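Notes from the Lerkbridge open day: two arms and a pile of cloth

I went over on July 22, 2024, and spent most of my time at the folding table. 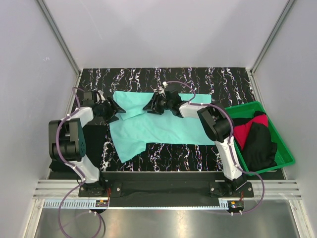

Emmett Iwasaki wanted to know why you'd ever need two arms for one piece of fabric. Good question! Cloth sags wherever you aren't holding it, so one gripper can pin a fold while the other goes after a corner (try folding a towel one-handed tonight). For next class, read page 23 and sketch where you'd put each gripper first.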